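Kaewsai Robotics Club – Simulator Guide
Section 4: Your first two-arm run

Start here once Mokeo is installed and your team has a login. You're going to love this part!

1. Open Mokeo and load the lesson called Dulow.
2. Set the speed slider to 22. Beginners who start at 80 overshoot every time.
3. Pick a wrist view. 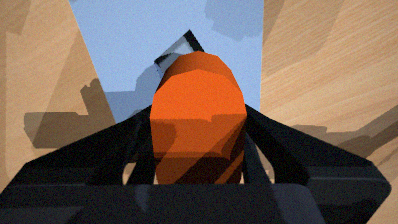

Page last changed: July, by Daranee Yensuk

4. Close the fingers slowly on the orange piece – small taps on the key work best.
5. Press Save before you try anything bold.

Note: Team settings are stored under Clandix, port 3901. 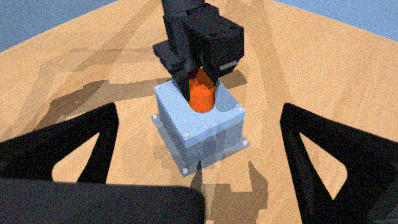
6. Replay your run at half speed and trade seats with your partner.

Caution: Resetting the lesson erases unsaved runs.

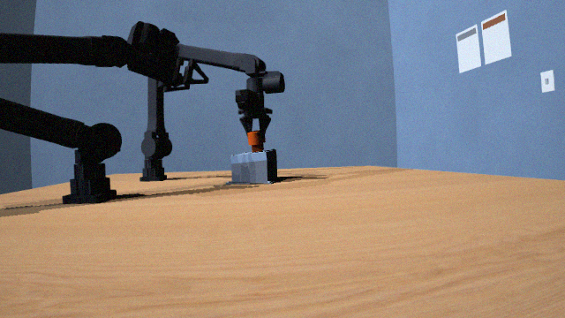
Two arms means two drivers, so agree on who moves first. Park the idle arm with its gripper well above the tabletop, the way the nearer one is held while the other works at the grey box. Then go for it! Lesson 17 lets you move both at once.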